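Clasimari Walking Month is back, and I get to tell you about it

FOR IMMEDIATE RELEASE
April 2, 2024

I've been running the walking program at Clasimari for 4 years now and this is my favourite announcement to write, so forgive me if I go on a bit. Walking Month is coming back to Neden, it's free again, and this time we've got 138 guided walks on the calendar. I had to read that number twice when Tharushi Akanda sent me the final list!

If you've never joined one, it's pretty simple. You pick a walk, you turn up in comfy shoes, and a leader from your own neighbourhood takes you along at a pace that lets people talk. Most walks are an hour. A few of the Kalley ones run longer (the leaders there love a detour, and there's a bakery involved).
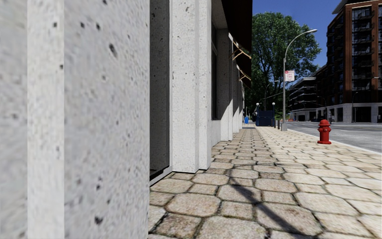 We opened a short survey in March and 400 of you filled it in, which was lovely. The big request was for more lunchtime walks, so the downtown group now heads out at noon as well as in the evening. The other request was for walks that work with a stroller or a wheelchair, and Tharushi has marked those with a green dot in the printed guide. Please do read the notes beside each one before you book, as she's been very thorough about hills and washrooms.

We're also bringing back the Chambi Prize, a little award for the best homemade walking map. Last year's winner drew every drinking fountain between her apartment and her sister's. Kids can enter too, and coloured pencil is very welcome.

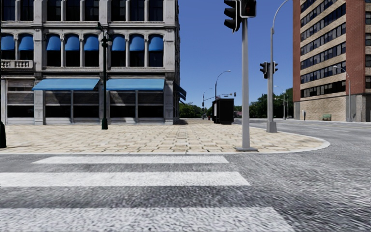
Our new beginners' walk is the one I'm leading myself, and I'm a bit nervous about it. It's for anyone who hasn't done much walking lately, or who has just moved here and would like some company. I've kept it short and easy underfoot, on the sort of ground you get where a wide crosswalk meets a broad plaza paved in beige and sandy stone – plenty of room to go side by side and chat. We'll stop whenever somebody wants to stop.

We've printed 1000 copies of the guide, and you can pick one up at the Clasimari front desk or at any library branch in Neden. Booking is by phone or at the desk. Dogs are fine on a leash.

For interviews, or to send a reporter along on a walk (please do!), ask for me at the Clasimari front desk.

Haiyan Meng
Walking Program Lead, Clasimari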